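14/02/2023

# Le prix au kilo mérite mieux qu'un corps 4

L'affichage du prix à l'unité de mesure repose sur un principe simple : ramener deux conditionnements différents à une base commune. Son application en rayon reste médiocre. L'information existe, mais sa hiérarchie typographique la rend inopérante.

Le cas des conserves est le plus net. Trois grandeurs coexistent sur l'emballage ou l'étiquette : la masse nette totale, la masse nette égouttée et le prix unitaire. Pour un fruit au sirop, le calcul pertinent se fait sur la masse égouttée. Pour un dessert où le liquide se consomme, la masse totale redevient défendable. L'acheteur doit trancher seul, debout, devant des étiquettes dont les bases varient d'une marque à l'autre. 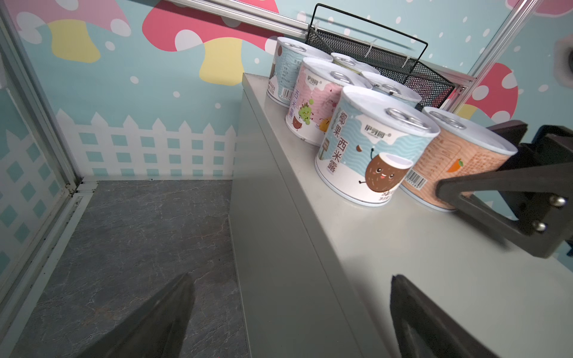 *Conserves à anneau d'ouverture ; au premier plan, un dessert coco et sagou (椰果西米露).*

Les relevés effectués en janvier dans les magasins Ronton et Zupan de Gultbridge illustrent le problème. Sur 31 références comparées, 4 changeaient de rang selon la base retenue. L'écart n'a rien de spectaculaire. Il suffit néanmoins à fausser une comparaison faite de bonne foi, et il joue le plus souvent en faveur des formats riches en liquide.

On objecte que le consommateur dispose de toutes les données et qu'une division est à sa portée. L'argument suppose un temps de décision que les courses ordinaires n'accordent pas. Il suppose aussi que les unités soient homogènes, alors que le litre, le kilogramme et les 100 grammes cohabitent parfois sur une même tablette.

Deux mesures me paraissent raisonnables. La première consiste à imposer une base unique par famille de produits, indiquée en toutes lettres sur l'étiquette. La seconde fixerait la hauteur des caractères du prix unitaire à la moitié au moins de celle du prix de vente. L'enseigne Worell applique déjà cette proportion dans ses rayons d'épicerie, sans avoir remplacé ses supports.

Reste la question des étiquettes électroniques, dont la surface utile est plus réduite. Elle relève du gabarit d'affichage et peut se régler lors d'une mise à jour.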